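Close-the-microwave demos: policy stalls before it touches the door

Posted 17th July in Teleoperation and Demonstrations

Vestthorpe
I'm recording demonstrations for a two-arm robot in a simulated kitchen. The task is closing a microwave door that starts out wide open. I drive both arms with a pair of hand controllers and look at the counter from an overhead camera. I have 1050 demos so far, all of them marked as successes.

The trained policy moves the left arm toward the door, slows down next to the handle and stays there. Sometimes it drifts back a little and tries again. It never pushes.

When I play my own demos back I can see that I often wait near the handle too. I can't judge height well from overhead, so I stop and check before I make contact. Do I need more demos, or do I need to throw these out and start over? I would like to keep them if I can. They took a long time.

Kondness
More data. We had the same kind of stall on a drawer task and it went away once we got to 2991 episodes. What's your learning rate?

Dalgleish
I would not record more until you fix the pauses. If you hold still next to the handle in most of your demos, the policy sees a lot of frames where the right answer is "don't move," and they all look alike. More of the same will give you a better copy of the pause.

You can save most of what you have:

Go through the demos and find stretches where both arms are below a small speed and neither gripper command changes. Cut those down to a few frames. Don't remove them completely if your simulator needs time to settle at the start.

Check that the trimmed actions still line up with the observations. If you record target positions you are probably fine. If you record deltas, be careful about where you cut.

Retrain on the trimmed set before you touch anything else. It's one run and it will tell you if the pauses were the problem.

For new demos, get a second view in your headset or on a side monitor. It doesn't have to go into the training data. A low side view just for the operator is enough to stop the hesitating - we added one and new operators quit hovering after an hour or so.

Also decide how you are closing the door and stick to it. Pulling on the handle and pushing the outside of the door with a closed gripper are different motions, and if you mix them the policy may end up between the two. I would push. You don't need the handle at all to close it.

Vestthorpe
Thanks. I checked and I did mix them. The early demos mostly go for the handle and the later ones push. Trimming now. What should the other arm do while this is going on? Mine wanders because my right hand gets tired.

Skasolau
Park it. Map a button on the right controller to hold the arm where it is, and press it as soon as the episode starts. If it wanders in the demos it will wander in the policy, and sooner or later it gets in the way of the door.

Agree with the push. Start it near the free end of the door, where you have the most leverage, and keep the arm moving until the door meets the body. I also shift the starting pose of both arms by up to 3 cm between episodes so the approach isn't the same every time. I record 7 per sitting and then take a break, otherwise mine get sloppy.

One more thing on the overhead view. The arm shadows on the counter are useful for height once you get used to them, so leave shadows on in the renderer while you practice. My starting layout is an open door with clear counter in front of the oven, and I keep the dish rack well off to the side so the left arm has room to get behind the door. 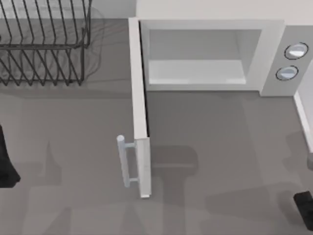
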